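Subject: Re: [toom-makers] Scissors and the pegboard

On 9 Nov 2025, a member wrote:

> I was in the shop last night cutting felt for the Gornance banners and went through three pairs of scissors before I found one that would cut cleanly. Two of them had glue on the blades. Could we keep fabric scissors somewhere separate? Also, is there a reason they all hang on the same couple of hooks? I had to take everything off to get at the one in back.

Yes to keeping them separate. I was in this morning and went through the cutting tools, so I can answer most of this.

The hooks first. When we put the pegboard up in February we bought one bag of Handitard hooks, the short kind, and most of those went to the pliers and the rulers. The scissors got what was left over. That is why they are stacked up on each other. I have ordered a pack of 10 longer hooks and will spread things out along the board when they come.

Until then, please hang scissors with the handles up and the blades closed and pointing down. If a pair is put up half open it catches on the one behind it, and then both come off together when somebody reaches for one.

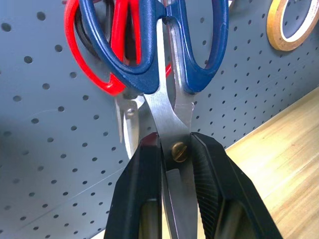
The blue-handled pair with the brass screw at the pivot is now for fabric only. Felt, cotton, ribbon and thread are all fine. Please don't use it on paper, tape, cardboard, foam or anything with adhesive on it. I will put a cloth tag on the handle this week. The red ones are for paper and general use, and you can be as rough with those as you like, within reason.

On the glue: I cleaned two pairs with rubbing alcohol and a rag and they cut well enough now. The bottle is under the sink. Wipe from the back of the blade toward the edge and let it dry before you hang it up. If a pair feels loose, the screw may need a small turn. Use the flat screwdriver that fits the slot, not the end of a butter knife — one of the screws is already chewed up.

Sharpening is a different question. Feltano will do shears, but they want a minimum order and I don't think we have enough worth sending. If people have their own pairs at home that need doing, reply to me off list and I will see if we can make up a batch between us.

For the Gornance banners, there are 2 rotary cutters in the drawer below the cutting mat. They are much faster than scissors on long straight edges. The spare blades are in the tin next to them. Put used blades in the jar with the slot in the lid, and leave the guard closed when you are done.

One pair is still missing from the sewing side. It has long blades and black handles and was last signed out before the fall sale. If it went home with you, just hang it back up.

--
toom-makers mailing list
Shop supplies and tool questions welcome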